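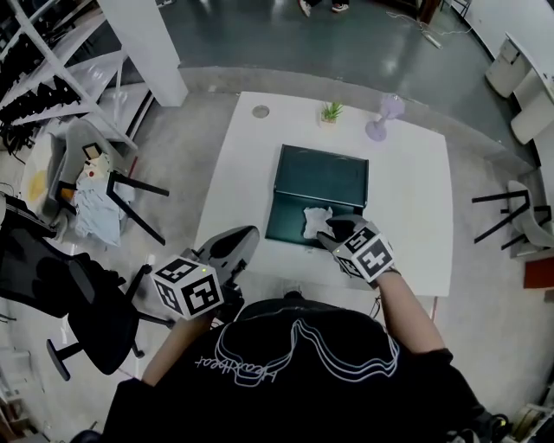
Chapter 14
Cleaning and Care of Surfaces in the Small Kitchen

14.1 Why this chapter comes before storage

In the earlier chapters we studied how food is bought, washed, cut and cooked. The student may expect that we now go directly to storage. We prefer to stop first at the surfaces which the food touches, for many faults that are blamed on bad storage begin on a tray or a board. A cooked fish that is put on a badly cleaned dish will not keep well, even in a good refrigerator.

The word "surface" is used here in a wide sense. It includes tables, boards, trays, the inside of drawers and the handles of doors. Floors and drains are treated in Chapter 15.

14.2 Cleaning and disinfecting

These two words are often mixed in daily speech, and the student should learn to keep them apart. To clean is to remove soil: grease, crumbs, starch, dried sauce. To disinfect is to reduce the number of living germs on a surface that has been cleaned already. The order is important. Grease protects the germs that lie under it, and it also uses up part of the disinfectant. A surface that is disinfected before it is cleaned must be disinfected again.

Soil itself is of several kinds. Sugar and salt dissolve in plain water. Fat needs warm water and a detergent. Egg and milk should first be rinsed with cool water, as heat makes their protein set and hold to the surface. The white scale left by hard water needs a weak acid, such as vinegar, and a little patience.

14.3 The case of the Hulum canteen

Fengying Hou and Xuelian Meng kept a cleaning record in the canteen of a school in Hulum, which serves 3128 meals in a month. Before June, the staff used one cloth for all the work of a morning. After June, they changed the cloth between tables and trays, and they hung the used cloths open to dry. The detergent stayed the same. The record has many small gaps, and the authors say so, but the complaints of bad smell in the dining room became fewer. We shall return to their tables in Section 14.6, when we discuss how such a record should be planned.

14.4 Choice of material for wiping

A wiping material must take up water and must let go of the soil when it is rinsed. Cotton does the first very well and the second less well. Paper is thrown away after use, so it does not carry soil to the next place, but it costs more and it breaks when it is very wet. Sponges hold much water and dry slowly. They are useful for pots and are a poor choice for tables.

Terms to know in this chapter: soil, detergent, disinfectant, contact time, scale, residue.

Before you read Section 14.5, make a list of the surfaces in your own kitchen and write next to each one the material it is made of.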